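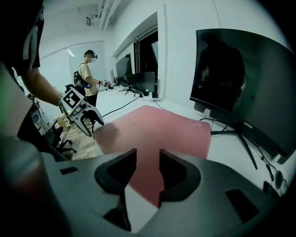 A reader in Gilldale writes that the last anthology gave her poem in translation only, and asks whether the original will be printed beside it this time. It will. From the coming volume onwards, every translated poem appears with the original on the facing page, unless the poet asks otherwise.

Barroso Anthology of Poetry in Translation
Frequently asked questions
Last updated 28 Jun 2022

Who may submit?
Any poet or translator aged 18 or over. Previous publication is not required. Translators must hold the written permission of the poet, or of the estate where the poet has died.

How many poems may I send?
Up to eight, of which no more than three may be from the same published collection. Prose poems are accepted. Short fiction and essays should go to our sister journal, Drarnulari, which has its own guidelines.

Which languages are accepted?
All of them. Work in a language that none of our readers knows is sent to an outside reader, and a decision may then take longer.

When does the reading period close?
At the end of December. Submissions received after that are held over to the following year - there is no need to send them again.

How are poems chosen?
Each submission is read twice, without the name of the poet or translator. For the previous volume we received 1360 poems and printed 369.

Is there a fee?
No. Contributors are not asked to buy copies either.

Are contributors paid?
Each poet and each translator receives two copies of the book. We regret that we cannot offer a fee at present.

Who keeps the copyright?
The poet and the translator keep it. The anthology asks only for the right to print the work once, and to include it in the Fornitz digital edition, which follows about 9 months later.

May I correct my poem after it has been accepted?
Yes, at proof stage. Small changes to wording and line breaks are welcome. New stanzas cannot be added.

What should my biographical note contain?
Up to 80 words, in the third person. Please give titles of books in the original language, with the publisher and year in brackets.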